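5. Instalación del descodificador de accesorios Skuken 2176

5.1 Ámbito

Este capítulo describe el montaje y la configuración del descodificador Skuken 2176 en una maqueta con central Fuvari. El módulo admite hasta 16 motores de desvío de bobina doble. Los motores lentos se conectan mediante el adaptador descrito en el capítulo 7. Para señales luminosas, consulte el capítulo 8.

ATENCIÓN: Desconecte la central y el transformador de accesorios antes de manipular cualquier borne. Un cortocircuito entre el bus de vía y la alimentación auxiliar daña de forma permanente la etapa de salida.

5.2 Ubicación del módulo

1. Elija una zona accesible bajo el tablero, próxima al grupo de desvíos que vaya a controlar.
2. Compruebe que el pulsador PROG y los tres indicadores luminosos queden a la vista.
3. Fije la base con los tornillos suministrados. No apriete en exceso: la placa no debe flexar.
4. Deje espacio libre a ambos lados para la entrada de los cables. 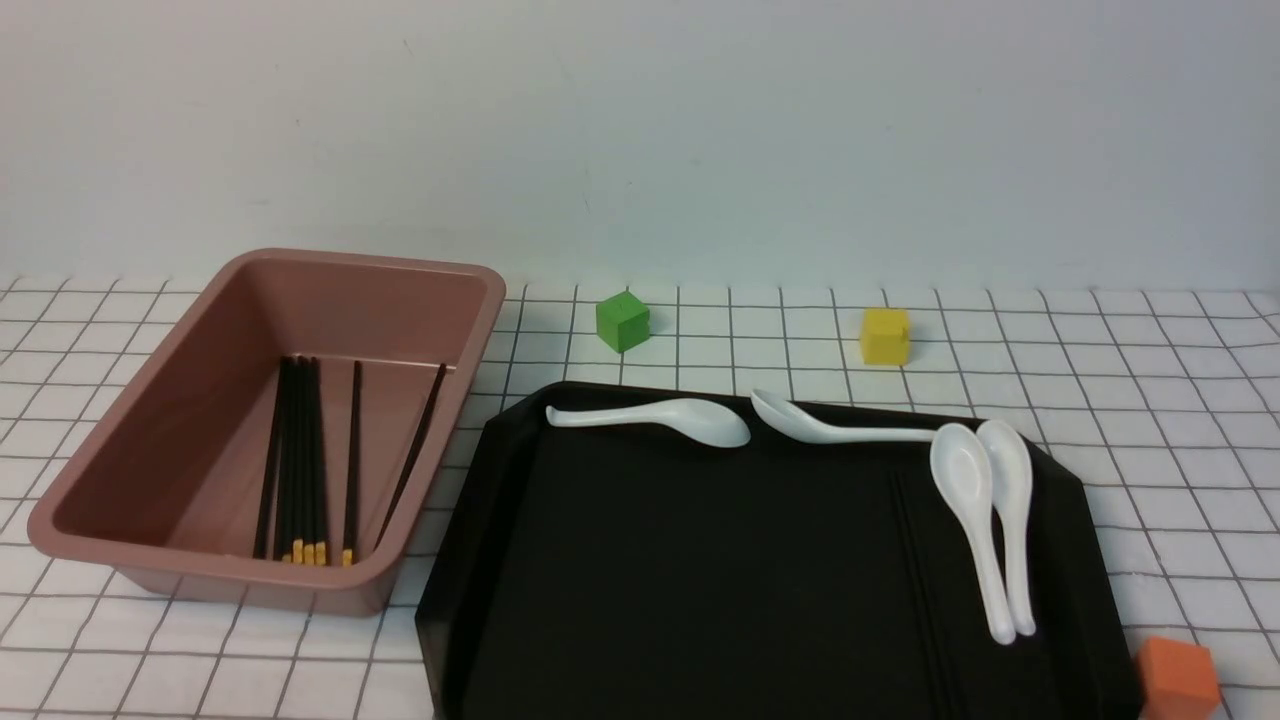

Nota: Si la maqueta es modular, instale un descodificador por módulo. No se recomienda llevar las salidas de un mismo 2176 a través de conectores entre módulos, ya que la caída de tensión puede impedir el recorrido completo de las agujas.

5.3 Conexión eléctrica

El módulo dispone de dos entradas independientes: J y K para el bus de vía, AUX para la alimentación de accesorios. La entrada AUX es opcional, aunque necesaria cuando se accionan varios desvíos en secuencia mediante itinerarios.

1. Retire el puente JP1 si va a utilizar la entrada AUX. Con JP1 colocado, el módulo toma toda la energía del bus de vía.
2. Conecte los bornes J y K a la salida principal de la central. Nunca utilice la salida de la vía de programación.
3. Conecte el transformador a los bornes AUX. Respete la tensión máxima indicada en la placa de características.
4. Lleve el cable común de cada motor al borne C de su grupo.
5. Conecte los dos hilos restantes a los bornes «recto» y «desviado» de la salida correspondiente.
6. Tire suavemente de cada hilo para comprobar que está bien sujeto.

En los motores Hordiienko el hilo común es el central. En motores de otros fabricantes, identifíquelo con un polímetro: la resistencia entre el común y cualquiera de los otros dos hilos es menor que la medida entre los extremos.

PRECAUCIÓN: Los motores sin contacto de fin de carrera pueden quemarse si el impulso es demasiado largo. Ajuste la duración (apartado 5.5) antes de accionarlos por primera vez. 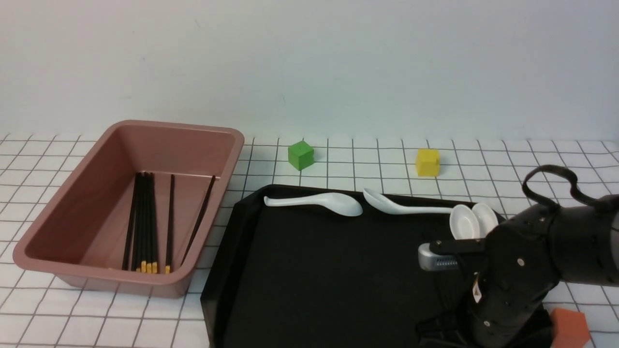

Figura 5-2. Palillos negros en el fondo de una cubeta rosada, sobre superficie cuadriculada.

5.4 Asignación de direcciones

Las salidas ocupan direcciones consecutivas. Basta con programar la primera.

1. Encienda la central y espere a que el indicador verde del módulo quede fijo.
2. Mantenga pulsado PROG hasta que parpadee el indicador rojo.
3. En el mando Fuvari, abra el menú Accesorios y seleccione la dirección que desea asignar a la primera salida.
4. Envíe una orden de cambio, en cualquiera de las dos posiciones.
5. El indicador rojo se apaga. La dirección queda guardada en memoria no volátil.

Si el indicador rojo sigue parpadeando, la orden no se ha recibido. Revise los bornes J y K y repita desde el paso 2. Para salir sin guardar, pulse PROG brevemente.

Nota: Algunas centrales numeran los accesorios con un desplazamiento de cuatro direcciones. Si responde un desvío distinto del esperado, active la opción «Desplazamiento» en la central. No cambie la dirección del módulo para compensarlo.

5.5 Duración del impulso

La duración se define en la CV 52 y afecta a todas las salidas. El valor de fábrica es adecuado para la mayoría de los motores de bobina.

1. Seleccione en el mando la programación en vía principal, modo accesorio.
2. Introduzca la dirección de la primera salida.
3. Lea la CV 52 y anote el valor.
4. Aumente el valor de uno en uno hasta que todas las agujas completen el recorrido.
5. Accione cada desvío varias veces en ambos sentidos.

Si una sola aguja no llega al tope, no siga aumentando el impulso. Compruebe primero que no haya balasto ni restos de adhesivo entre el espadín y la contraaguja.
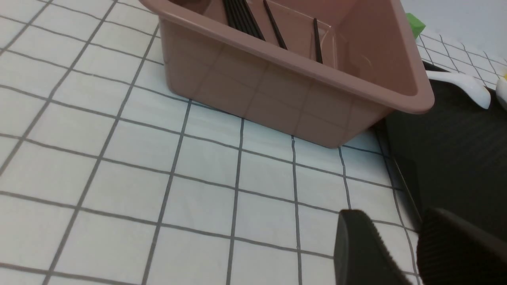 Figura 5-3. Palillos negros apoyados contra la pared del fondo de la cubeta.

5.6 Indicaciones de avería

Verde intermitente: no hay señal digital en J y K.
Rojo fijo: sobrecarga en una salida. Desconecte los motores y vuelva a conectarlos uno a uno.
Amarillo fijo: tensión AUX ausente con JP1 retirado.
Todos apagados: módulo sin alimentación o fusible interno abierto.

El fusible interno no es sustituible por el usuario. Envíe el módulo al servicio técnico de Bullonby, sin los motores ni el cableado, e indique la versión de firmware que figura en la etiqueta inferior.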